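How to Read a Draft Trade Agreement Without Losing Your Weekend

Most people who have opinions about trade agreements have never opened one. You can join the small, tired group that has. I'll use the draft fisheries and transit deal between Ternine and Stotska, mostly because I already suffered through it and would like some return on the time.

Step 1. Get the actual text

Skip the press release. Skip the fact sheet too, which is the press release with bullets. You want the consolidated draft, usually filed under a heading like "Documents" or "Other Documents" or, in Ternine's case, "Resources for Schools." The file runs to 966 pages. Don't print it.

Check the version before you read a word. Fraser MacLeish once wrote me a very good four-page critique of a clause that had been deleted in March.

Step 2. Look for the square brackets

Negotiators put brackets around anything they haven't agreed on. If a sentence says the parties [shall] [should] [may consider whether to] allow inspections, then nothing has been settled except that somebody typed the word "inspections."

Search the file for the opening bracket and write down the total. The spring draft had 3,762 of them. The minister called that one "nearly finished." 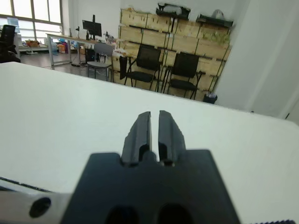
Once you have a total, sort by chapter. Brackets bunch up. A chapter on customs forms might have a handful, while the one on who gets to catch what, and where, will look like a fence. That's the chapter to read first, and it's almost never the one on the evening news.

Step 3. Learn the verbs

"Shall" is a promise. "Should" is a hope. "Endeavor to" means they'll think of you fondly. Go through the chapter you care about and mark each one in a different color. If the page comes out mostly in the "endeavor" color, you can stop being excited, or worried, depending on which side of the water you live on.

Step 4. Go to the annexes

The main text says fees will be "reasonable." Annex 6 says what they are. Ferry operators out of Jostham found their entire business in a footnote to a table there, and they found it late.

Annexes are also where the exceptions live. Look for any place name that appears just once. In this draft it's Tipoki, a harbor with a transition period longer than everyone else's and no explanation offered. 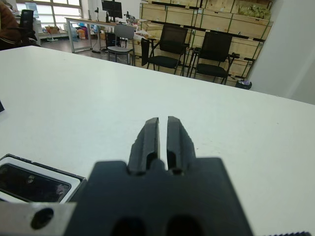 Step 5. Find out what happens when it goes wrong

Every agreement has a chapter on disputes, usually near the back where morale is low. Read it for three things: who can complain, who decides, and how long the loser has to comply. Lorna MacKinnon, who taught me to do this, reads it before anything else and considers the rest decoration. I think she's a bit harsh – the preamble has some nice commas.

Step 6. Compare it with the last draft

Any free document comparison tool will do. Ignore the renumbering and look at which brackets have vanished. Each one means somebody gave something up, and you can usually work out who by checking which minister has stopped giving interviews.

Allow roughly two evenings for a first pass. If a new draft comes out in July, start again at Step 2, and keep your old notes.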